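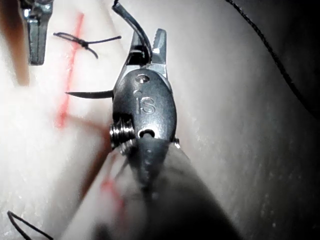 Ticket: Colour jobs hang in Drukport queue, greys come out brown
Site: Daltgate, level 2 print room
Device: Bellik colour laser, the big one near the sink
Opened: February 6, 2023
Priority: was Low, now High
Status: see bottom

Reported
Jobs sent from staff laptops sit at "Processing" then vanish. No error. The ones that do get through print warm, greys look like weak tea. Mono jobs fine. Been like this since the queue got moved to the new server, or so the desk reckons, I haven't seen a change record for it.

Affects: everyone printing course booklets. 290 copies due for the short course intake, and the guillotine bloke only comes in the one arvo.

What I checked first
- Power cycled the Bellik. No change.
- Toner levels: cyan at 12 per cent, rest healthy. Low-ish but shouldn't brown the greys.
- Paper is the Değirmenci coated, same carton we've been on since July. Swapped to plain. Still brown.
- Test page from the front panel: neutral. So engine's fine, problem is upstream.
- Same PDF from USB stick: neutral, no hang.

So it's Drukport or the driver. Left the printer alone after that, pls nobody recalibrate it.

Queue log
37 colour jobs in the log for the morning, 8 of them ended "cancelled by system". All 8 were booklets with full-page photos. Text-only colour went through every time. Spool folder was on the small partition, with a pile of orphaned temp files going back to last winter. Cleared them. Hang went away for an hour then came back.

Moved spool to the data drive, restarted the service. Had to do it twice, first time the service account had no write permission on the new folder and of course it doesn't say so anywhere except the event viewer.
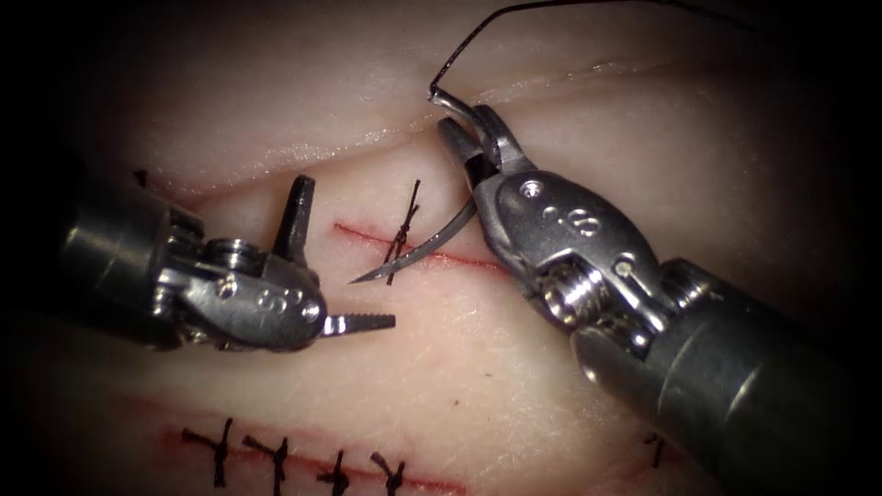 Colour side

Driver on the new server had defaulted to a generic coated profile. Old server was using the one we had made up for the Değirmenci stock. Nobody copied it over. Found it on the old box under the previous admin's profile, copied it, re-pointed the queue.

Then:
1. Deleted queue, re-added with the Bellik driver, not the universal one.
2. Set profile to the custom coated one.
3. Turned OFF "let application manage colour". This was on. Was being applied on top of the driver, so greys were getting converted twice.
4. Turned off toner save. Someone had ticked it.
5. Pushed new defaults to the laptops. Two didnt pick them up until they were taken off the wifi and put back on.

Greys neutral after step 3. Steps 4 and 5 just tidying.

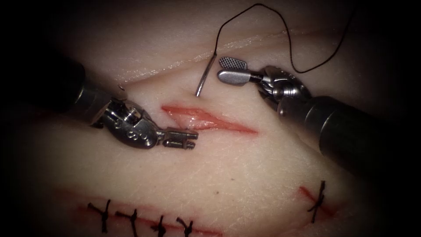
Shadows still blocking up on the coated stock. Second issue, same ticket becuase I can't be bothered splitting it. Total ink limit in the custom profile is too high for the fuser temp we're running, so anything near black goes to one flat slab and you can feel the ridge with a thumbnail. Dropped the limit a notch, ran proofs. With the old limit the shadow down the left side and in the top left corner was a solid wedge, with the new one it fades off properly, and the fine scratches on the pale pad still hold. Didn't touch the highlights. If they look thin to anyone, tell me before altering the curve.

Booklet imposition
Separate gripe. Drukport now puts the fold margin on the wrong side if the job comes in as A4 and gets bumped to A3. Workaround: export as A3 spreads, or untick "auto booklet" and do it at the panel. Have logged with vendor, no reply yet.

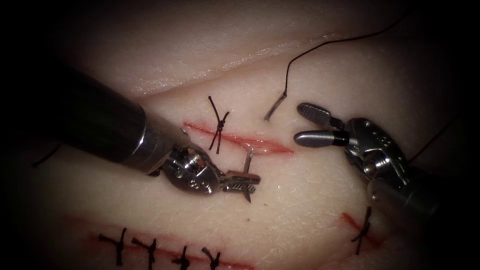
Suturing pad, three incisions, two instruments.

Reply from course office (pasted from email)
"Proofs look good thanks. Cover is a touch darker than last year's but we can live with it. Can we still have them by the deadline? Also the stapler on the finisher is jamming, is that you or facilities?"

Me. Stapler is me. Wrong cartridge in it, swapped.

Run
Started full run after lunch. One jam in the duplex, coated stock curling, flipped the stack and carried on. Kept the lid of the carton shut between loads, it's muggy in there.

To do
- Order cyan before it runs out.
- Copy custom profiles somewhere that isn't a user folder
- Spool cleanup as a scheduled task
- Chase vendor re fold margin
- Update the how-to sheet above the printer, still has the old server name on it

Status: Resolved (hang, colour). Open (fold margin), waiting on vendor.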